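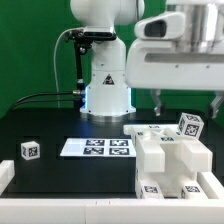

Troditz wrote:

> We have read the notes you posted on moving the marked cube onto the
> printed structure and we want to try something close to it. Our arm can
> be pushed around by hand, so we had planned to show the whole task that
> way and skip the remote controller. It seems simpler. Two people here
> who have done it before say we will regret this, but they can't agree
> on why. One says the recordings come out too slow. The other says the
> camera data is useless with a person standing in it.
>
> Could you say which parts you showed by hand and which parts from the
> controller? Also, do you keep the bad attempts? And how many do we need
> before it is worth training anything? We have the arm for the rest of
> June and then it goes back to another group.

21st June
By the Jamau bench

Thanks for the questions. I'll take them roughly in your order, with a few things at the end that you didn't ask but will run into.

Both of your people are right, and the two problems are connected. When you push an arm by hand you stand next to it. Your forearm is in the camera view, and you tend to be on the side where the view is best, since that's where you want to look from too. Whatever you train from those images will learn that there is always a forearm. When you then run it alone, there isn't one. We lost most of our first session to this. The policy did fine as long as someone stood beside the table with a hand near the wrist, and wandered off when they stepped back.

The markers suffer as well. We use them on the cubes, on the flat board and on the structure so that we can get positions without guessing. If your sleeve covers the one you need at the moment of the grasp, that stretch of the recording has no good object position in it, and it is the stretch you care about most. We looked at filling the gaps from the frames before and after. It works while the cube is sitting still. It does not work while the fingers are closing and the cube shifts a little.

What we do now is this. By hand, we only record arm positions. Someone guides the arm through the task once, slowly, and we save the joint angles and the gripper opening. Images from that pass are thrown away. Then everyone steps back, the cube is put back where it started, and the arm plays the same motion with the cameras on. If the replay gets the cube where it should be, the replay becomes the demonstration. If it doesn't, we drop the pair.

The cost is time. Every demonstration takes two passes and a reset in between, and the reset has to be good. If the cube goes back a few millimeters off, the replay closes on a corner. We marked the start positions on the table with tape at first. Later we wrote a small script that reads the cube marker and shows the saved pose over the live one on a monitor, so you nudge the cube until they line up. I'd start with the script. Tape is fine for three or four positions and then you can't tell which piece belongs to what.

From the controller we show everything that involves contact. That means the last part of the approach, closing the fingers, setting the cube down on the structure, and letting go. Hand guiding is poor for these for a reason that took us a while to see. When you hold the arm, you feel the contact through the whole arm and you correct for it with your own strength. The recording shows where the arm went, but the push that made it go there was yours. Play it back and the motors either press too hard or don't press at all, depending on how stiff you've set them.

With the controller, the command and the result are both in the log. If you ask for 3 millimeters lower than the surface allows, the log shows you asked for it and that the arm stopped short. That difference is useful for training. We save the commanded position as the action and the measured one as the state. Please don't save only the measured one. We did that early on and the placements came out timid, with the cube let go a little above the surface and landing on an edge.

On slowness. Remote control is slower than hand guiding for most people, at least in the first hour or two. The slow part is almost always depth. You can see left and right well enough on a screen, but you can't tell if the fingers are past the cube or in front of it. People stop, look, move a bit, stop again. All of those stops go into the recording and the policy learns to stop too, sometimes for good.

We dealt with that in two ways. First, the person driving sits where they can see the table directly, off to one side and out of the cameras, with the wrist camera picture on a monitor as a second view. Second, we cut pauses. Any stretch where neither the arm nor the gripper command changes gets shortened, except right after the gripper is told to close. Leave that one alone. The fingers need time to get there, and if you trim it the policy lifts before it has hold of anything.

We log at 50 Hz and train on a lower rate. I wouldn't log lower to save disk. You can always thin the data out later.

Your question about bad attempts. We keep them all, in a separate folder, with one word in the file name for what went wrong. We don't train on them directly. What we do train on is recoveries, which are not the same thing. A recovery is a demonstration that starts from a bad state on purpose: the cube tilted on the structure, or resting against an edge, or the fingers coming down off center. You set that up by hand, step away, and start recording from there. The drive then fixes it and finishes the task.

An attempt that goes wrong by accident and is then saved is tempting to keep whole, and plenty of people do. The trouble is that it also teaches the mistake. If you want to use one, cut it at the moment the driver starts to fix things and keep the second half.

How many. We have 546 demonstrations in the current set, and that is more than this task needed. A good part of it was recorded before we had settled on how to do it, and we have kept it mostly out of stubbornness. If I were starting over with your time limit I would record 50 from the controller with the cube in a small area, train on those, and watch it run. You will see within an afternoon what's wrong, and it is usually something in the setup that you would want to fix before recording more. In our case it was the gripper zero, which had drifted, so that "closed" meant something different in the later files.

Some things you didn't ask about:

Use more than one driver, but not too many. We had 8 people try it and the set got worse before it got better. Some come in from above, some slide in low from the side. Either is fine alone. Mixed together, the policy picks something in the middle, and the middle goes into the side of the block. Agree on one approach path, write it down, and have each new driver do practice runs that are not saved.

Start and end every recording at the same arm pose. It makes the files easy to join up and easy to check, and you don't have to hunt for where the task begins.

Keep the background plain and keep it the same. We left a jacket on a chair behind the table for one session and had to drop the lot. A sheet or a painted panel does the job.

Check the camera calibration at the start of each session with the board, and again at the end. If the two don't agree, somebody leaned on a bracket and you at least know which session it was. Tie down the cables near the wrist camera with enough slack for the full motion. Ours tugged at the bracket near the end of the reach – a very small shift, but the marker readings changed with it.

Weigh the gripper and enter the right figure before you do any hand guiding. If the arm thinks the tool is lighter than it is, it sags when you let go, and you will hold it up without noticing. Your recordings then have a slight lift all the way through.

For the software, we use Moltine for the recording and our own scripts for the pause cutting and the marker overlay. I can send the scripts if you write to me off the list. They assume our folder layout and they are not tidy. The group at Lewis has a version that reads a different log format, and they asked me to pass on that it needs the timestamps in the arm's clock and not the computer's. If you mix the two, the images and joint angles slide apart over a long session. Short recordings hide it.

One thing I can't answer is whether your arm is light enough to guide smoothly near the table. Ours gets heavy in the low positions, when the elbow is bent a long way. Try it with the power on and the cube in place before you plan around it. If you find yourself using two hands, do that part from the controller.

Let me know which arm it is and what you have for a gripper. If the fingers are the straight metal kind, I can also send the settings we ended up with for closing speed.

Jamau bench

Last updated: same day, fixed the paragraph on commanded and measured position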